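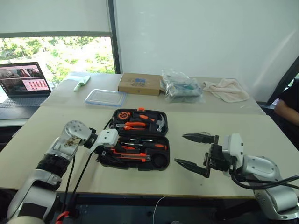

Two rotations is plenty, my neighbor across the hall told me this morning while we were both waiting on the copier, and if I try for four I'm going to spend the whole block herding kids from rug to table. She may have a point. I was so sure about four! I had the chart drawn up and everything (in marker, on the good paper, ugh).

So this is me writing down where I am with reading centers in February, mostly so that next year's me will quit starting from scratch.

The block is 33 minutes once everyone is in from recess and has had their drink. I've been losing a big chunk of that to switching. Today I tried just two rotations, one long and one longer, and the room felt so different. My small group got through the entire Barbieri reader, both chapters, and we still had time to go back and hunt for the oo words. I don't think we've finished a book in one sitting since before winter break.

The listening center is still a mess. Lirkeo logged half of them out again, and the passwords are on those tiny cards that end up inside desks, under desks, in lunch boxes. I'm going to tape them inside the reading folders tomorrow. I keep saying tomorrow.

Word work went great, though. We did the sort with the long a patterns and they begged to do it again. Begged! For spelling! I'm leaving it out for the rest of the week and swapping the cards Monday-ish, or whenever they get bored.

Oh, and the class reading log hit 636 books. The goal is 925 by the end of May, and when we get there it's pajamas and popcorn. Plolleten Elementary's other second grade is at 630, and my kids know it, and they are being pretty unbearable about it at lunch.

Still to do: new bins for the independent books, fix the chart, return the big books to the Femholm library before they send me another note.

It's almost ten and I haven't cut out the short a cards. Going to do half and go to bed.

Comments (3)

We went down to two rotations in the fall and I never looked back. Third grade here, but same idea.

Do you let them pick which center comes first or do you assign it? Mine argue.

Taping the passwords in the folders works! Use the wide tape, they peel the skinny kind.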